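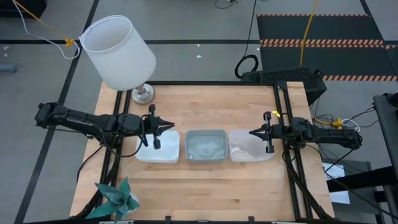
Three square containers on the butcher block, lamp at the back

Forums > Kitchen & Bench > Timber tops

hiscombe42
Second coat of mineral oil went on this top in February. The strips are a light maple colour and I'd like to keep them that way. Can plastic tubs and a lamp with a chrome base live on it full time, or will they leave rings?

JeanSkinner
Tubs are fine if you wipe underneath. I'd worry more about the lamp – metal bases marked my old bench. Stick felt under it.

trodow
Disagree. Plastic traps damp worse than chrome does. Mine left a square I had to sand out with 120 grit.

JeanSkinner
Was yours oiled or bare?

trodow
Bare, to be fair.

M_Sosa
Oil it monthly and move things now and then. Cork mats under the two tubs, felt under the lamp. The white dish I'd leave as is.

hiscombe42
Felt and cork it is. Does the pinwheel need a mat too?

M_Sosa
No, it's paper.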